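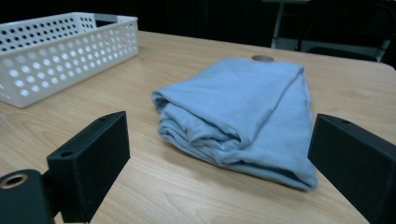
Filed under: List Archive > Packing & Luggage > Carry-on

Re: [onebag-l] Rolling vs. folding, again

Hubert Trummer wrote:
> I have now done the Osden trip both ways and I'm calling it.
> Rolling wins. Twelve days, one bag, no ironing. People who
> fold are packing for their mothers. Also, can somebody tell
> me whether the Clamow takes a 15-inch laptop with the rain
> cover on? The website is no help at all.

Hubert,

Congratulations on settling a question this list has been chewing on since before bags had wheels. I went into the archive to see how many times we'd settled it already and found 433 messages with "rolling" in the subject line. I read more of them than I'd like to admit. In one of them you are arguing for folding, with some heat.

My own position is that it depends on the shirt. T-shirts can be rolled, folded, or stuffed in a shoe, and they'll come out looking like T-shirts. Anything with a collar gets folded around something flat. I use the cardboard from an old calendar. Sweaters go on my body, and I sweat through the airport like everyone else.

What I don't believe is that rolling saves space. I tried it last December before going to see my sister in Fankhauser. Same clothes, same bag, rolled one night and folded the next. The zipper closed both times and complained both times. Rolling did make it easier to find the socks, so put that down as a point for your side.

The weight is what gets me now anyway. The regional carrier out of Fankhauser has started putting carry-ons on a scale at the gate, and the woman ahead of me had to put on a second coat and hold a hair dryer. I was 678 grams over. That's a pair of jeans, more or less, and I wore the other pair home over the first. I walked like a man in a cast — nobody asked.

To your real question: yes, the Clamow takes a 15-inch, but only if you load the laptop before anything else. With the rain cover on you can't get at the side zipper, so plan to undress the bag at security. The older Stornetti has the same pocket and a better zipper, and they turn up used if you're patient. Mine has done 12 years and one fall down a stairwell. The handle is now mostly tape.

Please don't buy the packing cubes they sell to go with it. They're cut for some other bag, possibly one for a child, and you end up with a gap down one side that's good for nothing but a rolled-up T-shirt.

Somebody also asked last week about the digest getting cut off. It stops at 2,000 lines, and it has stopped there every time we discuss toiletries. If you want the whole thing, switch to individual messages and God help your inbox.

Are you taking the train to Osden next time or flying again? The train doesn't weigh anything.

Walt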